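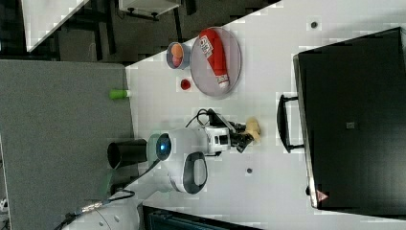 Hiwot Kahsay told us she had put off joining for two whole winters, sure that everybody else would already know how to sing, and that by the end of her first evening she only wished she had come sooner. We hear that kind of thing a lot, and it makes us happy every time.

Print this page
E-mail this page

Singers wanted for the Undurari Community Choir

We are looking for new voices for our fall season, and we would love to hear from you – yes, you, even if the last time you sang in front of people was in a school gym with a paper crown on. Altos and basses are especially welcome, though we have never turned away a soprano or a tenor and don't plan to begin now.

There is no audition. Our director, Xiuying Yin, will sit down with you at the piano for a few minutes to find out where your voice is comfortable, and then you'll be given a seat next to somebody friendly who knows the part. You don't need to read music. Plenty of our members learn by ear, and Xiuying makes practice recordings of every part, which you can play in the car or over the dishes (Michalis Giannakopoulos swears by the dishes).

We rehearse in the evening at Sipos Hall, 142 Flomska Street, for two hours with a break in the middle for tea and whatever has been baked that week. The side door is the one to use, as the front one sticks terribly. There's a ramp, and parking in back.

The program this time is a mix of folk songs, a couple of old hymns, and a short new piece that Prodromos Petridis has written for us, with a lovely bass line and one page that is giving all of us trouble. The concert will be in October. Please plan to be at most of the rehearsals, and at the last two without fail.

Dues are $162 for the season, music included. If that's hard to manage, have a quiet word with Achilleas Zacharopoulos and he will work something out with you, no forms to fill in.

To join us, or to come and listen for an evening before you make up your mind, call or write to the choir office, or leave a note at the hall with your name and a good time to reach you. Bring a pencil and a water bottle.

Posted 10 Apr 2018

Print this page
E-mail this page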